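Household Textiles and Clothing Care
Handout for unit 7: Hanging, airing and storing at home
Goltitz Evening College, Department of Home Economics

Please read this before the practical part. The handout follows the lecture, but I have put the section on rails earlier, as many of you asked for it.

7.1 Why we hang clothes

In the first units we spoke of washing, and there the machine does most of the work. Hanging is done by hand, and mistakes made at this point stay in the cloth until the next wash. A shoulder which dries over a sharp edge will keep a small bump. A hem which dries folded will keep the fold. You can iron these marks out, but ironing costs time, and it also wears thin fabrics.

We use three words in this course and I ask you to keep them apart:

Drying: the water leaves the cloth after washing.
Airing: the cloth is dry, but it should lose smell or the dampness of the body before it goes back into the wardrobe.
Storing: the garment stays where it is until somebody wears it.

In a small flat the same rail is often used for all three. This is possible, but then wet things and dry things should not touch each other.

7.2 The rail and its load

A free-standing rail is cheap and it can be moved to a warmer room. Rails with two bars give more space between the garments, provided that both bars are not filled completely. The total load which the maker permits is usually printed on a paper that comes in the box. Keep this paper.

As a calculation exercise we take the rail from the Harnberg price list, with a permitted load of 1,000 grams for each hook place. A dry winter coat in our exercise weighs 2,916 grams, so it must not hang on a single hook place. A shirt weighs 570 grams when it comes wet from the basin. Work out for yourselves how many wet shirts can share a rail with the coat if there are 7 hook places and the coat takes three of them. We will compare the results in the next lesson.

Heavy pieces belong close to a leg of the rail. In the middle of a long bar they pull it down, and after some months the bar remains bent.

7.3 Light and heavy garments together

Bedrooms are where most students of this course have their rail, and there the coat and the summer clothes frequently meet on the same bar. Three points should be remembered for this case.

First, the coat needs a hanger with enough width. A thin wire hanger is good for transport from the cleaner, but for a whole season it is too narrow, and the shoulders will sink on both sides.

Second, a thin shirt should not be pressed against a coat. The colour of a dark or brown wool can rub off on pale cloth, especially when one of the two is damp. Leave one hand's width between them. 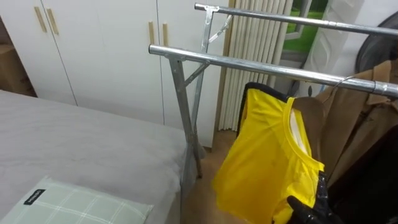

Fig. 1. Yellow short-sleeved shirt in front of a two-bar metal rail; brown coat on a wire hanger.

Third, look at the neck of the shirt before you hang it. The collar should lie flat, and the hanger goes in from the bottom hem, never through the neck opening. If the hanger is pushed through the neck, the collar stretches, and in light fabrics it does not come back. Smooth the sleeves with the flat hand – do not pull at them.

7.4 Handling thin fabrics

Take a light shirt at the seams, where the cloth is double. If you hold it by one lower corner only, the whole weight pulls on this corner and the hem becomes wavy with time. For a wet garment this is worse than for a dry one.

Strong colours such as lemon yellow should dry out of direct sun. In the Bedoya reading (see the folder in the library) you find a table of dyes and how quickly they fade. You do not need to learn the table by heart.

7.5 End of season

In October we change the wardrobe over. Brush the coat, empty its pockets and let it air for one night before it moves to the front. Summer shirts are washed, dried completely and folded. The Disik method of folding, which we practised in unit 5, is suitable for them. Coats are not folded.

For the practical part please bring one shirt with short sleeves, one heavier garment and two hangers of different kinds.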